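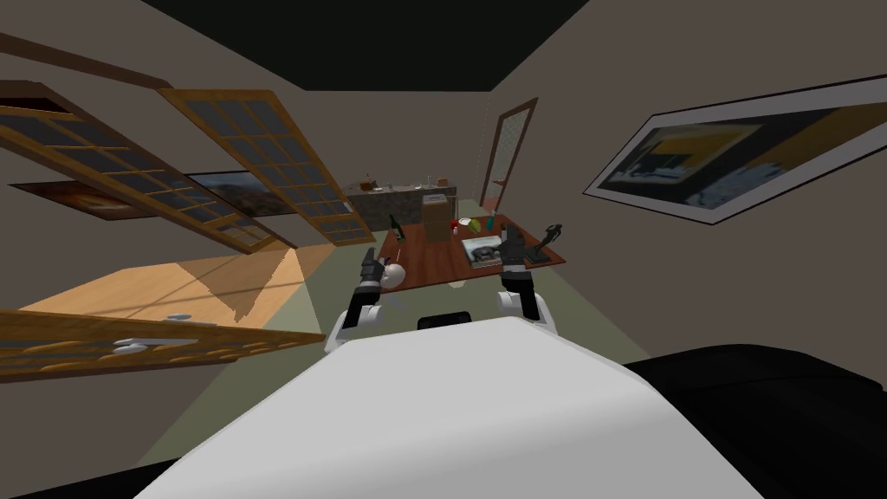

New rules for simulated runs

Starting in May, every tabletop run in the simulator has to follow the same short set of rules before it can be added to the shared Nellik library. The rules were drafted at Odidine and tested by the Fagundes office over the winter.

Each task now needs 100 accepted runs. A run is accepted if both arms stay inside their joint limits, the grippers don't pass through the table or anything on it, and the log has no missing steps. Runs that fail go in a separate folder with a one-line note. Please don't delete them. The old library had 3,000 runs and no record of what was thrown out, so we can't say how often any task failed.

Room layouts must be saved with the run, including wall pictures, windows and doors. Several older layouts were changed after the fact and can't be replayed.

Camera tilt is to be written down as a number in the log. "Tilted" or "normal" will be sent back.

A simulated pass does not clear a task for the real arms. The Nornosska lab still requires its own check at reduced speed, with a person at the stop button the whole time.

Comments on the draft are open for 30 days. Send them to the Nellik list with the rule number in the subject line.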